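Section 3: Preparing and Submitting Works on Paper

Vatgate Online Catalog, Contributor Guide
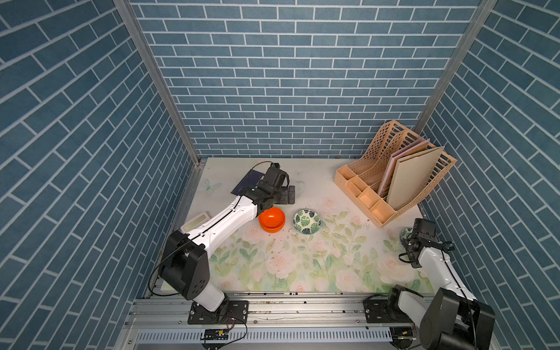
Follow this section for drawings, prints and other works on a single sheet. Bound sketchbooks are covered in Section 5. You need a contributor account with editing rights before you begin. Accounts are issued by the Mornville office, normally on the morning after a request.

3.1 Creating the record

1. Sign in and select New Record, then Work on Paper. The catalog assigns a record number when you save for the first time.

2. Enter the artist's name as it appears in the name list. Do not type a new form of the name. If the artist is missing from the list, select Request Name and leave the field blank.

3. Enter the title in the language the artist used. Put any translated title in the second title field.

4. Enter height, then width, in millimeters. Measure the full sheet at its longest points, including margins and deckled edges. Plate marks and image areas go under Secondary Dimensions.

5. Choose a medium from the list. For mixed media, enter the main medium first and add up to 3 others. "Ink" is accepted without further detail if the type is not known.

6. Save the record.

Note: Titles that the artist left blank are entered as Untitled, without brackets. Brackets mark a title supplied by a cataloger.

3.2 Adding the scan

1. Scan the front of the sheet at full size with the color target beside the long edge.

2. Check that all four corners are visible. Leave a narrow margin of background on each side – the viewer crops it automatically.

3. Save the file as an uncompressed TIFF. The file name is the record number followed by an underscore and the letter f (front) or b (back).

4. Open the record, select Images, and upload the file. Large files can take several minutes. Keep the browser tab open until the status changes to Stored.

5. Repeat for the back of the sheet if it carries a stamp, inscription or second drawing.

Caution: Do not flatten a curled or folded sheet under the scanner lid. Send it to the paper studio with a D'Amico handling form.

Caution: Works in charcoal, pastel or soft pencil must not touch glass. Use the overhead copy stand for these.

3.3 Writing the catalog entry

1. Write the entry in the Text field. The limit is 1,000 words, with almost no formatting available: italics and paragraph breaks only.

2. Quote the artist exactly and give the source in the Reference field. Unpublished letters and interviews require a signed permission.

3. Select Check. The system marks missing references in red.

4. Select Submit for Review.

The record is locked for 168 hours after submission. During this period only the reviewing editor can change it. To withdraw an entry earlier, write to Elisa Pace at the Mornville office and include the record number in the subject line.

3.4 Importing from Catovent

Records exported from Catovent keep their old numbers in the Former Number field. Dimensions are imported in centimeters and must be converted by hand before step 4 of 3.3. Images are not included in the export – upload them as described in 3.2.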